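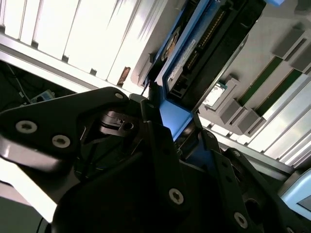 Nellia: collecting examples for drive caddy removal
Student project report, July 22, 2020
Nyokabi Wanyama, Kastriot Petkov and Jocelyn Turcotte
Supervisor: Esther Kombo

1. Aim

The task is to take a hard drive in its blue caddy out of an open desktop computer. We wanted enough good examples, driven by hand, to train a first policy. Training itself is covered in the second report.

2. Collection

One person drove the arm and another reset the computer and kept the log. The wrist camera recorded throughout, along with joint positions and the gripper opening. Each example starts with the gripper clear of the chassis and ends when the caddy is put down on the bench. Drivers swapped after every 20 attempts.

The lower tab of the caddy is the part we grip. It sits between the two fingers in the wrist view, but the fingers hide a good deal of what is below them. Kastriot found it easier to line up using the metal fins and the memory slots - these stay in view for most of the approach.

3. Results

We made 49 attempts and kept 30. The other 19 were dropped, mostly for slips off the tab. In 2 of them the log and the recording did not match, so we could not say which attempt was which.

4. Problems

Strong light on the fins changes a lot with the angle of the wrist. We fixed the camera exposure after the first session but did not redo the earlier examples.

All examples use the same computer, turned slightly between attempts. Radymyr Antoniuk has offered us a second model, and we will start on that one next.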